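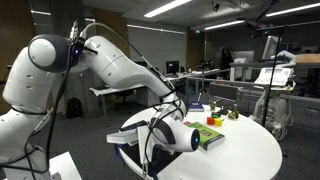 How to place a limit order for a small-cap stock

Thinly traded shares such as Bodlow can jump between quotes. A limit order sets the most you will pay.

1. Log in to Starken and open the trade ticket.
2. Check the bid and the ask. A wide gap means you should go slowly.
3. Choose Limit, then enter your price - say, $48.
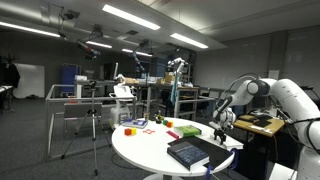 Books on a round white table.

4. Enter the number of shares. Two small orders may fill more easily than one for 1,000 shares.
5. Set the order to Day or to Good Till Canceled. On Starken, the second kind expires after 90 days. 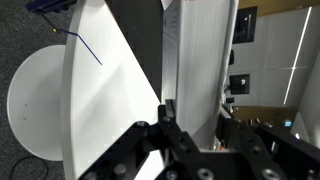

Canpolat writes that a partial fill left him with an odd number of shares, and asks if All or None would help. It can, but the order may then wait longer to fill.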